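4.2 Recording a glove demonstration

Read section 4.1 first. The Narkar method trains a grasp policy from hand motion alone, so a poor recording can't be repaired later.

1. Put the glove on the right hand and close the wrist band. The disc sensor sits on the back of the hand.
2. Lay the marker card face up on the table.
3. Start the logger and hold the hand still for 10 seconds.

Note: Keep the cable slack. A tight cable shifts the glove and shows up as drift.

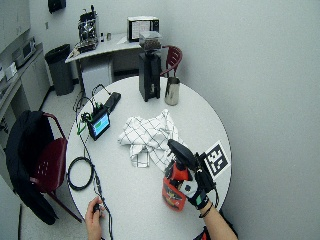

4. Pick up the object, lift it, and set it back down. Use one grip per take - do not change fingers partway.
5. Record 8 takes per object, then repeat step 3.

Caution: Don't let the gloved hand hide the whole card for more than 2 seconds. The tracker loses its reference and the take must be thrown out.

In Hadiza Danladi's tests, policies trained on takes with a still start placed objects more accurately than those without one. Settings for the Drenora logger are in section 4.4.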